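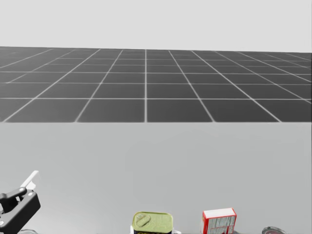

Oditine is a method for choosing grasp order in two-armed robotic manipulation. Given a set of objects on a shared work surface, it decides which arm should pick up which object, and in what sequence, before any path is computed. The method was developed by Sunita Jaiswal and Bhupendra Pathak, and was first described in a technical report dated 17 Feb 2023. It has been tested mainly in simulation, on grocery items placed in a row or shallow arc between two facing arms.

Background

In a two-armed cell, each arm can reach part of the table easily, part of it with difficulty, and part of it only when the other arm is out of the way. The simplest way to assign objects is by distance: each object goes to the arm whose gripper is nearest. This rule, called nearest-arm assignment, is cheap to compute and works well for objects at either end of the table. It performs poorly near the middle, where both arms may be sent into the same space at the same time.

Earlier work treated the conflict as a timing problem. Both arms were given full plans, and one was made to wait whenever the plans overlapped. Yogesh Bhardwaj showed that this kind of waiting accounts for much of the lost time in short tasks, and that a better assignment often removes the need to wait at all. Oditine follows from that finding and moves the decision to the start of the task.

Method

The planner takes as input the pose and bounding shape of each object, the starting configuration of both arms, and a target location for each object. It does not use color, printed labels or weight. Each pairing of an arm and an object receives a cost made up of four terms:

Reach cost, a measure of how close the arm comes to its joint limits at the grasp pose.
Approach cost, which rises when neighboring objects leave little room for the open fingers.
Crossing cost, which rises when the arm must pass over the center line of the table.
Carry cost, based on the length of the path from the grasp pose to the target.

The terms are added with fixed weights. A search over possible orders then finds the sequence with the lowest total, with an extra penalty for any step in which the volumes swept by the two arms overlap. For five objects the search is exhaustive. For larger sets, a beam search with a width of 12 is used.

The approach cost is the term most affected by object shape. A low, wide can may be graspable only across its lid or rim, while a tall carton can be taken from the side at several heights but is easily knocked over by a passing finger. Oditine handles the second case by growing the bounding shape of any object whose height is more than twice its smallest base dimension. The extra margin applies to both arms, including the one that is not assigned to the object.

The order is computed once. If a grasp fails, the failed object is returned to the list and the remaining order is computed again from the current state of both arms.
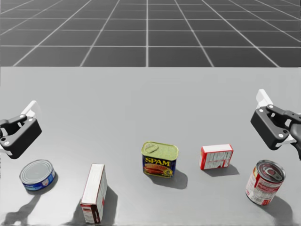 Test scenes use the Gutis object set, a collection of meshes based on common packaged foods. Scenes are generated by placing the objects along an arc between the two grippers and then shifting each one by a random offset. Upright and side-lying poses are both allowed for boxes. A scene is rejected if any two objects touch or if an object cannot be reached by either arm. Both grippers begin each trial open and clear of the objects.

The table and floor are kept plain, and the background has no effect on the planner. Rendered views are stored with each trial so that failures can be reviewed, but the planner reads object poses directly from the simulator. Réka Lengyel later added a version in which poses are estimated from the rendered views, described under Variants.

Results

The main evaluation used 700 generated scenes. Each scene was run once with nearest-arm assignment and once with Oditine, using the same motion planner and the same grasp controller. A trial was counted as complete when every object had been moved to its target without a collision between the arms and without an object being knocked over.

Nearest-arm assignment completed 490 of the 700 scenes. Oditine completed 602. Most of the difference came from scenes in which two or more objects lay close to the center line. In scenes with objects grouped toward the ends of the table, the two methods usually gave the same assignment and differed only in order.

Of the 98 scenes that Oditine did not complete, the report divides the failures as follows:

Object knocked over by the assigned arm: 41
Grasp slipped during lifting: 29
Object knocked over by the other arm: 14
No collision-free path found: 14

No trial run with Oditine ended in contact between the two arms. The authors note that this figure depends on the motion planner as well as on the assignment, and that the margin used around the forearms was generous.

A separate test removed each cost term in turn. Removing the crossing cost caused the largest drop in completed scenes. Removing the carry cost had almost no effect on completion but made the trials longer. Removing the extra margin for tall objects roughly restored the knock-over failures seen with nearest-arm assignment — a result the authors had not expected, as the margin had been added late in the work to fix a small number of cases. 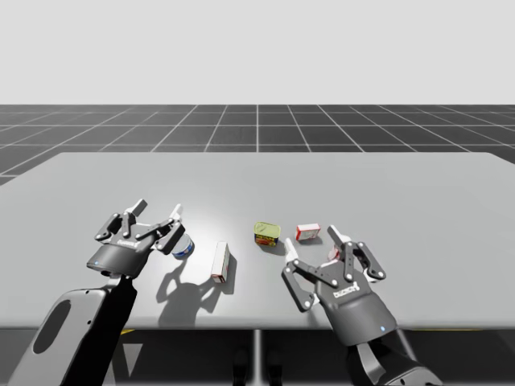
Variants

Oditine-V, the version by Lengyel, replaces the known object poses with estimates taken from several rendered viewpoints. Its main difficulty is occlusion. An object behind an open gripper may show only a small visible area from a given viewpoint, and the estimated pose can then be wrong enough to change the assignment. Oditine-V deals with this by delaying the decision for any object with a low confidence score until one of the arms has moved. Completion rates were lower than with known poses, and the gap was widest for the smaller boxes.

The Awasthi variant changes the search. It allows both arms to be assigned to one object, with the first arm sliding it into a clearer position and the second arm lifting it. This helps with flat objects lying near the center line, at the price of a much larger set of possible orders. It has been tested only on scenes with three objects.

A third variant, written by Ashton Rewi for the Dorton planning library, keeps the original costs but learns the weights from completed trials. The learned weights gave more importance to approach cost and less to reach cost than the hand-set values. The Dorton version is the one most often used in later comparisons, as its source code was released in December along with the scene generator.

Limitations

The method assumes that objects do not interact. Stacked or leaning objects fall outside its cost model, and such scenes were excluded from the tests. It also assumes that the two arms are of the same type and are mounted facing a shared table. Arms with different reach can be used only if the reach cost is scaled separately for each.

Published results are limited to simulation. Friction between the finger pads and the object was held at one value for all materials, so metal cans and cardboard boxes behaved alike once gripped. Slip failures on physical hardware may therefore be distributed differently. Pathak has also pointed out that the fixed rule for tall objects ignores how weight is distributed inside the package, and treats a full carton the same as an empty one.

See also

Nearest-arm assignment
Dual-arm motion planning
Task sequencing
Grasp planning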